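Teaching by hand: an interview with Elsa Boström

11/11/18
By Gilles Brunet

The handling laboratory at the Clamness Institute occupies two rooms on the ground floor of the old engineering wing. Elsa Boström has led its demonstration programme since it was established, and she received this publication between two recording sessions. The programme studies how an industrial arm may be taught to pick objects out of a bin by a person who shows it what to do, either by guiding the arm directly or by steering it from a separate station.

Ms Boström came to the subject from conventional programming. Her first post, at the packaging firm Thaler, required her to enter positions one at a time from a pendant. "A simple transfer could take me a full morning," she recalled. "If the supplier then changed the shape of the carton, I did the morning again. I began to wonder why I was typing in something that my own hand could have shown in a few seconds."

At Clamness the work is divided between two methods. In the first, the operator takes hold of the arm and moves it through the task while its joints are held slack and the controller records their positions. In the second, the operator sits at a desk and moves a hand controller, and the arm follows. The institute's steering software, known internally as Cerus, was written by Masaru Kamata and is now in its second version.

Asked which method she preferred, Ms Boström was reluctant to choose. "Guiding by hand is easier to learn. A visitor can do it after five minutes. But the operator's body is then in the way, and the force you record is partly the force of the person. With remote control the record is cleaner, and the operator is much clumsier to begin with."

The clumsiness, she explained, is mainly a matter of touch. An operator at the desk receives no sense of contact through the present controller and must judge by eye whether a finger has met the side of an object or the floor of the bin. New operators tend to stop too high. Experienced ones come down slowly and correct at the last moment, and it is these corrections that the laboratory most wishes to record.

The objects are chosen by Margit Sundqvist, who maintains a written policy on the matter. Items should differ in shape and surface, and should include some that lie flat and some that are hard to see. Shiny tools and clear plastics are favoured for this reason. "Margit will not let us have an easy bin," said Ms Boström. "A long metal tool offers a great many places to take hold of it, and most of them are poor ones. A cup on its side is different again. You may take it by the rim or across the body, and two operators will often disagree."

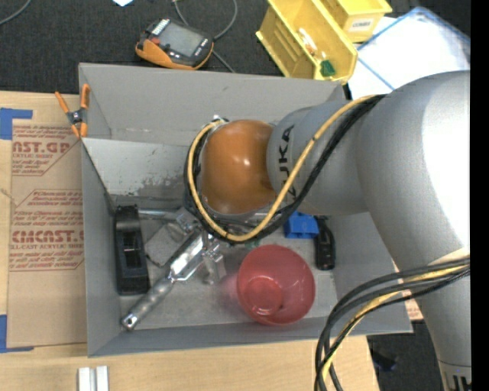 On disagreement between operators

The question of disagreement has occupied the group for much of the year. In July the laboratory completed a set of 1771 demonstrations, recorded by 29 operators, of whom most had no previous experience of robots. Each was given the same short instruction and was otherwise left to work as he or she saw fit.

Ms Boström had expected the results to settle into one or two habits. They did not. Some operators cleared the edges of the bin first, while others began with whatever lay nearest to the gripper. Several nudged an object away from the wall before attempting to lift it. "My first thought was that we should have given stricter instructions," she said. "Masaru's view was that we should leave the data alone, and I have come round to it. If you average two sensible approaches you can get a path that goes straight between them and picks up nothing."

The group now keeps each approach separate in training. It also keeps the failures. A demonstration in which an object is dropped and then recovered is marked as such and retained, provided that the operator completed the task. Ms Boström described this as the most useful change of practice the laboratory had made, and regretted that over 100 early recordings had been discarded before it was adopted.

Practical matters

She was asked what advice she would offer to a workshop considering the same approach. Her answers were largely concerned with housekeeping. The bin should be fixed so that it does not creep across the table during a session. Cables on the arm should be given enough slack for the wrist to turn fully, and should be checked each morning. Operators should rest every half hour. "The quality drops before the person notices," she said. "We look at the recordings afterwards and can see it quite plainly in the approach."

A trial with the components manufacturer Urmont is planned for the spring. Gudrun Fagerlund, who will supervise it on the company's behalf, has asked that the demonstrations be given by the packing staff themselves. Ms Boström supports the request. "They know which end of a part may be touched and which may not. I do not, and the arm certainly does not."

She declined to say when such a system might work unattended. The present arrangement requires an operator within reach of the stop button at all times, and she expects that to remain the case throughout the trial. The interview ended shortly afterwards, when Mr Kamata came in to say that the second session was ready to begin.

Related items
Urmont and Clamness agree terms for packing trial
Cerus, version two: notes for operators
Margit Sundqvist on choosing objects for grasping studies
Call for participants: remote handling sessions

Last updated: 11 days after first publication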